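4.2 Comparing finger pads

We compared two finger pads on the hand-held gripper, the Dremirard and the stiffer Whitelaw, over 577 grasps of small objects. Both used the same controller settings.

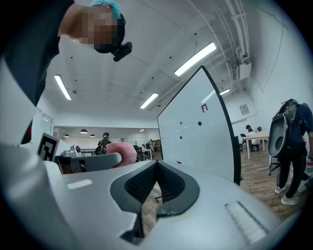
Figure 3. Gripper-side view with a soft pink object at the fingertip.

Marker tracking was lost most often when the wrist turned past 40 degrees - the Jekholm filter bridged most of these gaps.
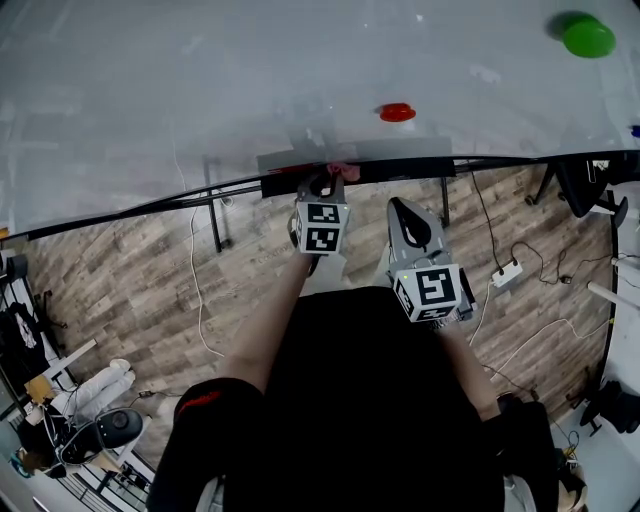

Slip was scored by hand from both views. The Dremirard pad held in almost 90 percent of trials.

Print | E-mail
Contact | © Herkcombe | Back to top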